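**Folding a double-breasted coat so it doesn't come out looking slept in?**

*posted by dunstan_attic*

I'm trying to put winter things away in March like a functioning adult. Closet rod is full, so the coat has to go in a box. Every time I fold it, the lapels come out in spring — sorry, in fall — with a crease you could file paperwork in. Buttons done up or undone? Sleeves in or across? I have read 7 guides and they disagree on everything except that I should own more hangers.

**Brijesh Tyagi**

Button it first, all of it. Then lay it out flat on the bed, front up, and pull both sleeves straight out to the sides before you fold anything. Smooth the body from the collar down with your palms.

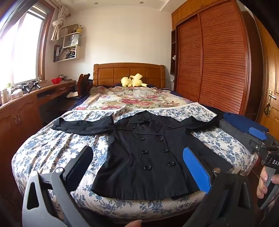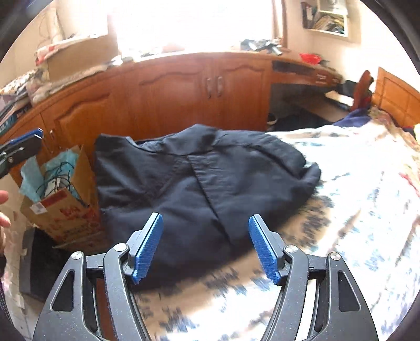 *Dark clothes on the bed: the coat with its arms out, then a wrinkled one closer up.*

Sleeves next. Bring each one across the chest, loosely, with a rolled towel under the bend. Fold the bottom third up, then once more so the collar ends up on top. Lapels get a sheet of tissue paper and nothing heavy gets put on them, ever. I say this as a man who once stored a boot on his.

If the fabric already has big diagonal folds in it, steam those out and let it dry for 3 hours before boxing.

**grolov781**

just hang it

**Cevier_Mom**

Brijesh is right except for the towel, which I find takes up half the box. A pair of socks does it. Also empty the pockets. I found a mint in mine that had become part of the lining.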